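Folding the odd-shaped bits without losing your patience

I learned to fold laundry from my Aunt Kristine Abella, who ran the linen room at a guest house in Ustport and could get through 200 pillowcases before lunch with the radio going. I can't manage anything like that, but I did pick up her way of dealing with the big, floppy pieces that never want to lie flat - throws, loose covers, table cloths, that sort of thing - and I've been meaning to write it down for ages.

What you need

A made bed (the bottom sheet pulled tight is enough), your two hands, and a bit of elbow room. I like a bed much better than a table because the cloth doesn't slide off it, and it's kinder on your back if you kneel beside it.

Step 1. Smooth the sheet first. Run your forearm across it from the pillow end down. Any ridge underneath will show up in whatever you fold on top, and you'll be chasing it the whole way through.

Step 2. Drop the cloth in the middle and leave it in its heap for a moment while you look for a hem. Don't go for the corners yet! Pick up any edge at all and walk your fingers along it until you reach a corner, then lay that corner toward the head of the bed.

Step 3. Carry on along the same edge to the next corner and put that one down too. Now you've got one straight side, and the rest can be coaxed out from there with flat palms. Patting works better than pulling, especially with anything stretchy.

Step 4. Fold in half away from you, then in half again, and stop to smooth between each one. Henok Mersha from down the road folds in thirds and swears by it, so do have a go if your shelves are narrow. 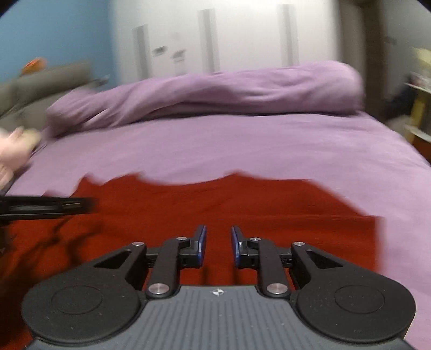
If the cloth bunches up on you halfway through, just open it back out to the last fold that looked right and start from there. It feels slow, I know, but it beats shaking the whole thing out and hunting for that first hem all over again. I do this more often than I'd like to admit - usually with the fitted covers.

Step 5. Turn the finished bundle so the rounded fold faces out, and press down gently to let the air go. Keep the heavy things at the bottom of the cupboard and the light ones on top, and leave a hand's width free at the side so you can slide one out without dragging the rest along with it.

I'll put up the fitted sheet method in November, once I've worked out how to explain the tucked corners.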